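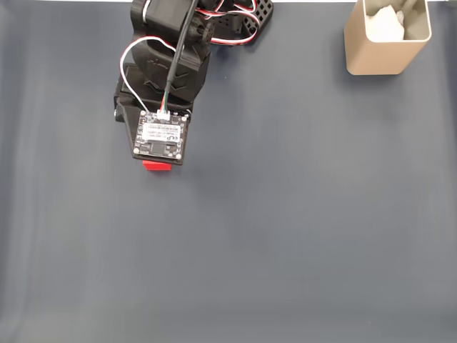
Unit 4: Cable routing and checks before power

Cables on a small arm should be treated as moving parts. Every joint bends its own wires, and a loop that looks fine at rest can catch a bracket at full travel. Leave enough slack for the full range of the joint, then tie the rest down. On the arm over the gray table, a thin white wire makes a wide loop to the left of the wrist. Loops like that get checked by hand, with power off, through the whole range. The same goes for the plug at the top of the circuit board on the gripper, where the wires fan out and have little support.

Rules for the Toledo lab

Log each cable check on the Drokier sheet. Repeat it after 30 hours of running or after any change of tool.
First runs are done at 80 mm/s or less. The lab limit is 250 mm/s – ask before going over it.
Keep hands off the table while the servos are powered, even if the arm is holding still.
Clear anything the task does not need out of reach of the arm.

Reading for next time: the Lotard wiring notes, sections 2 and 3. Printed copies are in room 528.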